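Recording kitchen demos in the Luno simulator

This page covers the plate and microwave set. Read the Haduris setup page first if you haven't installed the controller drivers.

1. Load the kitchen and pick a layout seed. Write the seed in the session sheet before you move anything.

2. Check the start state. Look inside the microwave and on both counters, and note which objects were placed. If a plate is sunk into a surface or floating over it, reset and take a new seed.
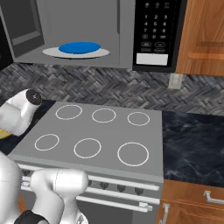

Blue disc on the turntable, cooktop clear.

3. Start recording, then move. Leave 2 seconds of stillness at the start so the trimming script has something to find.

4. Drive the arm at an even pace. Long pauses get learned too - if you need to think, stop the episode and delete it. Come down on objects from above, with the fingers open before you get close.

5. Watch the microwave door. When it is wide open it hangs well out past the front of the stove, and the forearm can catch it on the way to the left counter. Swing the elbow out toward you first.
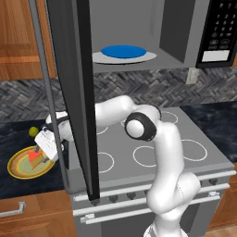 Gripper over the yellow plate and cake slice, door open.

6. End the episode with the gripper clear of everything and mark it keep or discard. Small corrections are fine to keep. Drops are not.

Record 16 episodes per seed, then change seeds. Ese Oyelaran merges the sheets on Thursday, so have yours uploaded by then. The set stands at 611 kept episodes.

If playback doesn't match what you drove, check that the control rate in your config is the same as in the header of the episode file. Send anything else to Kosmas Psarras with the seed and the episode number.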